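Vustcombe transit group names policy director

Mohammed-Awal Kyei has been appointed policy director of the Vustcombe Transit Forum, the membership body that comments on bus, rail and land use planning in the borough. He takes up the post in December and will report to the forum's board.

Kyei joins from the planning consultancy Dovoletti, where he worked on parking standards and bus priority schemes for district councils. Before that he was a transport planner at Brarport harbour authority, dealing mainly with staff travel plans and the timetabling of the ferry link bus.

The role combines two posts that were previously separate, one covering transport operations and the other covering planning policy. The forum said the merger reflects how its casework now arrives: most of the planning applications it comments on raise questions about bus access, and most of the service changes it is asked about follow from new housing.

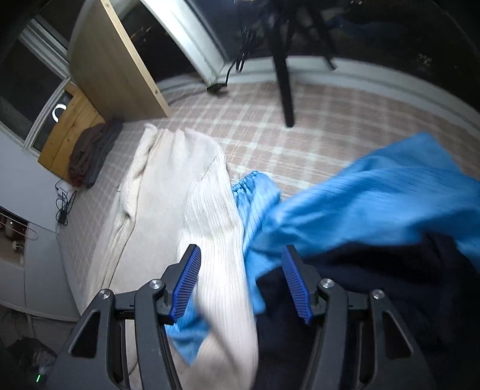 Kyei's first task will be the forum's response to the draft local plan, which allocates land for 1507 homes on the Zavala site, north of the ring road. The draft requires the developer to fund a bus service from first occupation but does not set a frequency, an operating day or a period of support. The forum has asked for all three to be written into the policy wording and repeated in the legal agreement attached to any planning consent.

Under the forum's proposal, route 7 would be extended from its present terminus at the hospital to a turning loop inside the site. The extension would need two extra vehicles to keep the existing timetable. An alternative, in which the route is diverted through the site and no longer serves the northern part of Hill Road, was considered by the planning group and rejected on the grounds that it would leave existing passengers with a longer walk.

The forum is also seeking changes to the parking chapter. The draft carries forward the minimum standards in the current plan, which apply equally to town centre flats and to houses at the edge of the built-up area. Kyei is expected to argue for maximum standards within walking distance of a frequent bus stop, with disabled parking and car club bays counted separately. Walking distance would be measured along usable footpaths – the current plan measures it in a straight line.

"The wording of the policy decides what can be secured later," Kyei said. "If the frequency is left to be agreed at application stage, it is negotiated against every other cost on the site. I would like it settled in the plan."

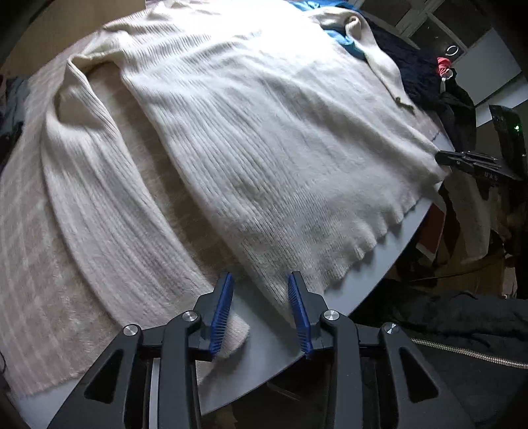

A cream ribbed knit sweater laid out on a light-coloured table.

Other items in the policy director's work programme include cycle storage standards for flats, the siting of bus shelters on narrow footways, and the forum's evidence on evening services. The evening services work covers departures after 7 p.m. and will draw on published timetables and the forum's own passenger survey. Survey results will be supplied to the bus operator before they are released.

The post is full time and is paid for from membership subscriptions and a grant towards planning casework. The grant may be used for written responses and for attendance at public hearings, but not for legal costs.

Representations on the draft local plan must be made in writing and should state the policy number to which they refer. Comments on the Zavala allocation and on the parking chapter are to be submitted on separate forms. Members who want their views included in the forum's response should send them to the Vustcombe office, marked for the attention of the policy director. The planning group will approve the final text before submission.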